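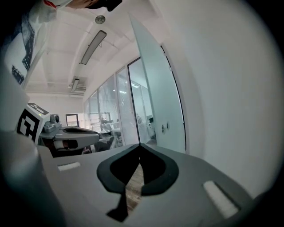
Re-oiling an old wooden floor, room by room or all at once?

biler_road
We have brown floorboards through the whole downstairs, last oiled by the people before us. The area by the back door has gone dull and the rest is passable. I have been quoted 746 pounds to have the lot sanded and oiled, which I don't want to pay if I can do it myself over a few evenings.

My question is whether I can do one room, live with it for a month or two, then do the next. The boards run straight through the doorway with no threshold strip, so any difference in colour will be on show. I have a tin of Drinance hard oil left in the cupboard by the last owners, about a third full. No idea how old it is.

Tamsel
You can do it room by room. I did ours over a whole winter. Stop at a board edge and not halfway along a board. If the boards run through the doorway then stop at the nearest joint, even if that means going a bit into the next room. The colour evened up after a while and I can't find the place now unless I get down on my knees.

Throw the old tin away. A part-used tin of oil grows a skin and what is underneath never cures properly.

oldplane
I don't agree about the tin. I have used oil that was years old. Lift the skin out, strain the rest through a pair of tights and try it on an offcut. If it is dry to the touch after a day it is fine.

Tamsel
And if it isn't dry after a day on the offcut you've lost nothing, fair enough. But a third of a tin won't do a room anyway, so he will be buying more. Mixing an old batch with a new one in the same room is asking for patches.

Kyung-hwa Chae
I fitted floors for 19 years and would say the following.

Find out what is on there first. People say oiled when they mean varnished, and the other way round. Put a few drops of water on the boards in a corner and leave them ten minutes. If the wood goes dark under the water, the finish is either oil that has worn out or nothing at all. If it beads up and stays beaded in the worn part as well, you may have varnish, and oil on top of varnish will sit there and stay sticky.

If it is oil you probably do not need to sand. Wash it with a proper floor soap, let it dry overnight, go over it with a fine pad, then one thin coat. The usual mistake is too much oil. Put it on, wait a quarter of an hour, then wipe off everything that will come off.

biler_road
Thanks. Did the water test this evening. By the back door it went dark almost straight away. In the middle of the front room it took most of the ten minutes. Under where the bookcase used to be it beaded the whole time. I take that to mean oil, worn by different amounts?

Kyung-hwa Chae
Yes, that sounds like oil. The bit under the bookcase has had no feet on it. Try a small patch there before you commit, it will take up less than the rest and may need wiping off sooner.

grout_and_about
Going against the grain here, but I would pay for the sanding. We did the wash and pad method on a floor in a similar state and it looked good until March, then the doorway went grey again. Dirt was down in the wood and washing didn't shift it. In the end we hired the sander we should have hired at the start. It was 129 for the weekend with the edger, plus the discs, which they charge separately and don't mention on the phone.

oldplane
Did you use soap or a cleaner made for grey wood? They are different things. Grey by an outside door is usually water getting in, and sanding won't stop that coming back either. You want a bigger mat.

grout_and_about
Soap. And we have a mat, thank you. I am only saying what happened to ours.

Tamsel
Ross do a wood reviver in a white bottle that I used on the grey bit by our sink. Two goes with a nylon brush, rinse, leave it a couple of days. It did lighten the boards more than I expected, so do whole boards and don't spot treat.

pellow
Adding a warning for anyone reading this later. Rags with oil on them can heat up by themselves and catch fire. Lay them out flat outside until they are stiff, or put them in a metal tin with water. Don't screw them up and leave them in a kitchen bin.

Also keep the windows open. Some of these oils smell for a week.

biler_road
Noted about the rags, I didn't know that. 

Does anyone have a view on which oil? The local merchant has Drinance and also one called Nenedano, which costs more and says one coat is enough. I don't mind paying a bit extra if it means moving the furniture once.

oldplane
I've used both. Nenedano cures harder but gives you less time to wipe it off, so on a warm day you need two people. For someone doing it alone in the evenings I would use the Drinance and accept a second coat by the door.

Kyung-hwa Chae
Whichever you choose, try it in a corner over the existing oil and leave it for a few days before you buy enough for the house. Rub the patch with a white cloth. If colour comes off, it has not cured.

biler_road
Decided on Drinance, new tin, back room first. I'll use the reviver on the boards by the door and leave the sander for if it goes wrong. If I stay under 200 for the whole downstairs I will be happy. Patch is down under the old bookcase spot as of half past eight tonight.

grout_and_about
Good luck with it. Post again after the winter and say how the doorway looks.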